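Home Guides Workshops Visits Kit reviews Contact

How to get something useful out of a robotics open day

I have been to enough of these to arrive grumpy. You are given a lanyard, somebody shows you a film with music on it, and a machine does one thing very well in a place where it could hardly do anything else. You can still learn a fair bit, provided you turn up with a plan. What follows is the one I used at the Stustau open day on May 13, 2026, where the theme was household handling and the work was done with hand-held grippers.

Before you go

1. Read the invitation for verbs. Ours said the system "learns" kitchen tasks. Write down what you think that means, then ask on the day and compare. My guess was wrong by some distance.

2. Find out who will be in the room. A sales team can tell you the price. You want the people who do the recording. I wrote ahead and was put in touch with Quang Tạ, who runs the sessions and was happy to be pestered.

3. Take a soft thing and a hard thing from home. I took a dishcloth and a tin of tomatoes.

At the demonstration

4. Stand to the side. From the front you see the object. From the side you see the fingers, how hard they press and whether the wrist is doing all the work.

5. Watch a soft object first. Hard ones flatter a gripper. A sponge squashes, and how much it squashes says more about the operator's control than any slide will.

6. Ask how many attempts were kept. Stustau said 471 takes were recorded for one washing-up task and 227 were kept. I asked what was wrong with the rest and got a proper answer (fumbled starts, mostly, and a hand in the way of the camera). Be wary of anyone who claims they keep 100 per cent.

7. Ask to have a go. The grip felt natural enough after a few minutes, but my tin went on the floor twice. Declan Blackburn, who came with me from Esico and has much steadier hands, managed it first time, so allow for the visitor when you judge the tool.

8. Ask what happens in a different kitchen. I was told the method "should carry over". Write "should" in your notes and underline it.

Afterwards

9. Type up your notes the same evening, with what you saw and what you were told in separate columns. My second column was a good deal longer.

10. Send one follow-up question with a number in it. Mine was whether 200 takes in one room are worth as much as 200 spread over several. Quang's reply was that they don't know yet and hope to have results in August. I thought better of them for that than for anything in the film.

11. Leave the buying decision alone for a fortnight. Amaral and Flestent both run open days too, and the same questions will do for either.

Am I persuaded? Not so far. The handling was better than I expected and the claims were bigger than the handling. I shall go back in the summer and take the tin with me.
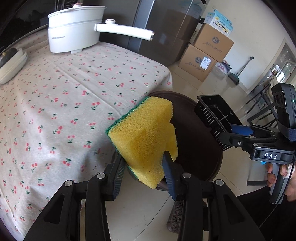
Step 5: a sponge between the jaws, with a blue finger pad pressing into the foam.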